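The Kitchen Is Still Too Small

4 min read

Every December the trade newsletters tell me that the household robot is arriving, and every January I wash my own pots. I have been writing about home appliances for long enough to remember when the same promise was made for ovens that would order their own groceries. So forgive me if I ask a dull question. Can any of these machines do a chore yet? I mean a whole chore, start to finish, in a room it hasn't met, with the lid stuck and the dishcloth in the wrong place.

Trurkley, which sells a two-armed kitchen helper it calls the Etier, says yes. Its brochure lists 14 "mastered household tasks." I read the list twice. "Move vegetable to pot" is one of them. "Move vegetable from pot" is another. By that accounting my nephew had mastered the household before he could talk.

I don't want to be unfair to the engineers. Picking up an object you have never touched, without crushing it or flinging it, is a hard problem, and the arms are much better at it than they were. A few years ago a demo meant a colored block and a lot of waiting. The people in the labs tend to be modest about all this. The trouble starts one floor up, where somebody takes a result about grasping and sells it as supper.

Look at where so much of the work gets done.

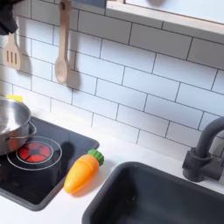
Page 27

It's a play kitchen, child-sized, with a burner printed in red on a black cooktop. The carrot is plastic, leaves and all. I have nothing against practicing on toys, and the tile and the little black faucet are nicer than mine. A toy kitchen is cheap, it fits in a lab, and a dropped carrot costs nothing. But a plastic carrot never has dirt on it. It doesn't need peeling, it doesn't go limp in the drawer, and it won't roll off a wet board while you are looking for the knife. A printed burner never boils anything over. Cooking is mostly the management of heat, water and mess, and a practice kitchen like this one leaves out the heat to begin with.

The defenders have an answer, and it's a decent one. Skills carry over, they say. Teach the arm to put the carrot in the pot enough times, in enough kitchens, and it will pick up something general about putting things in things. Maybe so. Nerbridge, a contract lab that tests these systems for buyers, ran the Etier through 420 attempts at simple tidying in ordinary rented apartments. It finished 241 without help. That is a real achievement for a research machine. For something that handles your glasses, it's a reason to buy plastic cups.

And look at what counted as help. A person nudged a bowl closer. A person opened a drawer that had swollen shut. Each of those is small, and each of them means a person has to be standing there. I can stand in my kitchen and watch the dishes get done slowly, or I can do the dishes.

The shop floor is supposed to be the stronger case, and in places it is. Maddocks, which packs plumbing fittings, has had fixed arms loading cartons for years, and nobody there would go back. Those arms do one job, on one line, with parts that arrive the same way up every time. When the company tried a general-purpose machine for the odd jobs (sweeping up, restacking bins, clearing a jam) it stopped for assistance 188 times in its first month. They sent it back and bought a better broom cart.

The pattern is old. My dishwasher is a superb robot. It succeeded by refusing to stand at a sink, and it still expects me to load it. The washing machine has no hands either. The chores we did manage to automate were the ones we redesigned around a box, and the leftovers are the awkward bits in between: carrying, folding, scraping, wiping, finding the lid.

I would like to be wrong. My knees would like it even more. So here's my test, and any company may use it free of charge. Come to my apartment at six in the evening, when the sink is full and the pan has rice burned onto it. Bring the machine and leave the operator in the van. If the counter is clean by eight, I'll print a retraction.

COMMENTS (3)

stovetop_skeptic
The swollen drawer got me. I can't open mine half the time and I have thumbs.

Millrace
You're too hard on the toy kitchens. Flight simulators don't have weather either, and pilots still learn in them. You practice the part you can practice.

gasket77
@Millrace simulators do have weather. I'd settle for a robot that folds fitted sheets, badly is fine.

Contact us | Copyright, all rights reserved | Back to top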